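Comparing Needle Grippers on a Two-Arm Surgical Setup
Handout for the second lab block, Stedville course in medical robotics

Welcome back, everyone. In the first block we spent a good deal of time on arms and very little on what sits at the end of them, and I promised several of you that the jaws would get their turn. So for the next 3 sessions we leave the kinematics alone (mostly!) and look at how one wristed instrument holds a needle and a thread compared with another.

You will be working with two instrument families. The Hormont jaws are the short ones, stiff and rather unforgiving. The Donati jaws are longer and give a little when you close them hard, and people who come from open surgery training tend to like them right away. Please try both before you decide which one you like, and write your first impression down before you see any numbers. I have changed my own mind about the Donati pair more than once, and it's a nice thing to be able to look back at your notes and see where it happened.

Now, a needle driver has two jobs that pull in different directions. It has to hold a curved needle so firmly that it doesn't roll when the point meets tissue, and it also has to hold suture thread without fraying it. A coarse gripping face is lovely for the first job and can be quite rough on the second. Add to this that the needle is curved, so any small rotation in the jaws becomes a much bigger sweep at the point, and you begin to see why we score needle holding and thread handling on separate sheets.

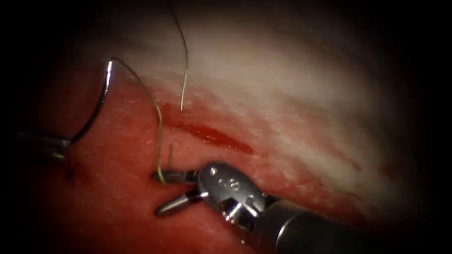 The other thing to keep in mind is that the arms have no sense of touch to pass on to you. The Skesevell controller reports motor current at the wrist and the jaw, and from that you can make a fair guess at grip effort, but it is a guess, and friction in the cable drive is mixed in with it. What you really lean on is the picture: how the thread curves, whether a loop is slack or drawn straight, how the tissue dimples under a jaw. Learn to read slack early. A tight thread between two instruments leaves you very little room to correct anything.

For the comparison itself, each pair runs 12 stitches with each jaw type, split between the left and right hand as evenly as you can manage. Keep the closing force at 70 percent of the controller's range for the whole first round. You will be tempted to nudge it up when a needle slips – please don't, or we lose the comparison and you'll be redoing the set on Wednesday while the others are at lunch.

On the needle sheet, note:
Where along the curve the needle was grasped
Whether it turned in the jaws during the drive
How many regrasps you needed before the point came through

On the thread sheet, note:
Which part of the jaw held the thread, tip or base
Any slip during the pull
Any flattening or fraying you find afterward under the bench magnifier

A word about scoring slips. If the thread slides through the jaws because you opened them, that is your doing and goes in the comments. If it slides with the jaws commanded closed, it counts against the gripper. The log file will settle most arguments, so save it with your pair number in the name before you shut down the controller.

Both sheets are due at the start of the last session, along with a page of your own thoughts on which jaws you would pick for the left hand and which for the right. They don't have to be the same, and some of the best write-ups I have read argued for a mixed pair.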